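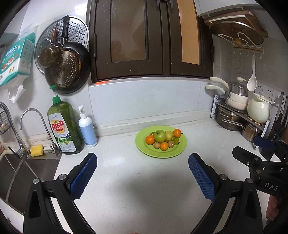
Ploltlow building switches shared kitchens to counter fruit plates

Residents of the Tolis building in Ploltlow have changed the way fruit is stored in the shared kitchens, following a spring trial run by the housing office. Since May, fruit for common use has been kept on an open plate on the counter next to the sink. The deep bowls used until then have been withdrawn from all 10 kitchens.

The trial covered 34 residents on two floors and was organized by Stela Nistor, who manages shared facilities for the building. Its purpose was to cut the amount of fruit thrown away. Under the old arrangement, fruit was delivered in one load and tipped into a bowl, where the pieces at the bottom were out of sight and often spoiled first.

"A plate holds less, and you can see all of it," Nistor said. "If one mandarin goes soft, someone will spot it the same day."

The new rule limits each plate to a small pile. A typical setting is one apple, one pear, a few mandarins and whatever small fruit is in stock. Larger pieces go in the middle and the small citrus around them. Surplus stays in the refrigerator drawer and is moved to the plate as space opens up. Fruit should be dry when it is put out.

Plates are round and made in bright colors, including a lime green. They were ordered from Fekis, a local housewares shop, which supplied them in one size. The shop also offered a raised stand with a wire base. The housing office turned it down on the grounds that it took up more counter depth and was harder to clean.

Placement drew the most discussion. The first layout put the plate at the far end of the counter, away from the water. Residents tended to carry fruit to the sink, rinse it and leave it there, so that two piles formed. The plate now stands on the open part of the counter within reach of the taps. It must be far enough from the basin to stay out of the splash, and clear of the dish soap and the hand pump bottle, which keep their usual place behind.

Silviu Hodoroagă, who maintains the plumbing in the building, asked for one addition to the rules. Where a kitchen has a separate filter tap beside the main faucet, the filter tap is to be used for drinking water and cooking only. Fruit is to be rinsed under the main faucet.

"The cartridge is rated for a certain volume," Hodoroagă said. "Rinsing a bag of apples through it is a waste of the cartridge, and the flow is too low for the job anyway."

He also asked that dish sponges be kept on the ledge behind the sink and off the counter. A wet sponge next to the plate was the most common fault noted during kitchen checks.

The housing office logged 77 pieces of discarded fruit in the two trial kitchens in the month before the change. In the following month, with deliveries of the same size, the log shows 34. The office did not record the kinds of fruit separately and said the figures should be read with that in mind. Warmer weather and fewer residents at home on weekends may also have had an effect.

Deliveries continue to come from the Lazăr market garden and its partner growers every Friday. The order has been changed slightly. Pears now arrive at two stages of ripeness, so that the firm ones can be held back in the refrigerator. Mandarins are sent in smaller bags.

Cleaning follows a fixed order. The plate is emptied, washed with dish soap, rinsed and dried before new fruit is set out. The counter under it is wiped at the same time. In kitchens with a speckled countertop, residents have been asked to wipe the whole area by hand with a damp cloth, as dried juice is hard to see against the pattern.

Some requests were not accepted. Residents on the upper floor had asked for a second plate for bananas, and a smaller group wanted a cover against fruit flies. Nistor said a cover would trap moisture and hide the fruit again. Bananas may be kept in the kitchens but must be stored apart from the plate.

The next kitchen check is set for Friday at 7 in the evening. Residents who need a replacement plate can collect one from the housing office on the ground floor.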